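Millero Royal Childhoods - Illustrated Album, Hardcover
Publisher: Fundden
Item no. 99-31
In stock at the Bokside warehouse

How does a small child learn to be a king or a queen? The Millero album follows the early years of royal heirs from 11 courts of Europe, from the first lessons with a governess until the first speech in public. The text is written for readers who like royal families but do not want to study thick history books. Each chapter has a family tree, a short life story and a page on the school days of the heir.

In the new edition, seven chapters were corrected and the one on royal weddings is longer than before. The letters between grandparents and grandchildren stay in the middle part, and many customers write to us that they read this part first. 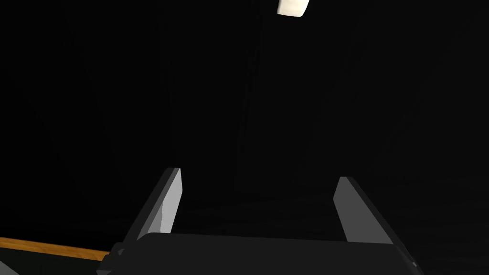 The album is bound by the Baek bindery with sewn pages, so it can be opened many times and the leaves stay in their place. The cover is made of thick gray board with a darker spine. If you want to show the album on a shelf, stand it upright and open the two covers into a wide V, the same shape as the two flat gray fingers of the gripper against the black. Please do not press the spine flat when the book is new - the glue needs a few weeks to become soft.

Details
Pages: 311
Cover: hard, without dust jacket
Language: English
Ribbon: one, dark blue
Gift box: sold separately

Delivery
Orders are packed in strong cardboard. A damaged corner can be reported during 31 days after you receive the parcel, and we will send another copy. For the gift box please write to the shop before you order, as the old box is too small for this edition. The next album of the series, on royal godparents, is planned for January.

Page updated 21/09/2021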